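6 min read

3.2 Cell setup and upkeep

The cell at Abu Hammour has one arm with a two-finger gripper and a small camera at the wrist. The work surface is marked with blue painter's tape in a grid of large squares, which the operator uses to place the tray before each run (Figure 2). Hadi Qaisi laid the grid in May and kept it through all 800 runs. 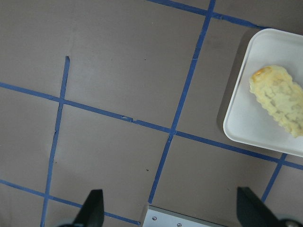 Figure 2. Wrist camera view of the taped surface, with a white tray at the upper right and the gripper open.

Tape was replaced only where it lifted. New pieces went over the old line — a full re-lay would have meant measuring the squares again. The fingers were wiped every 12 runs, and the screws on the plate between them were checked by hand each morning. Karim Fakhoury repeated the camera calibration after any finger change. We changed fingers five times, and each calibration took eight minutes. Runs made between a finger change and the next calibration were dropped from the Vultar set.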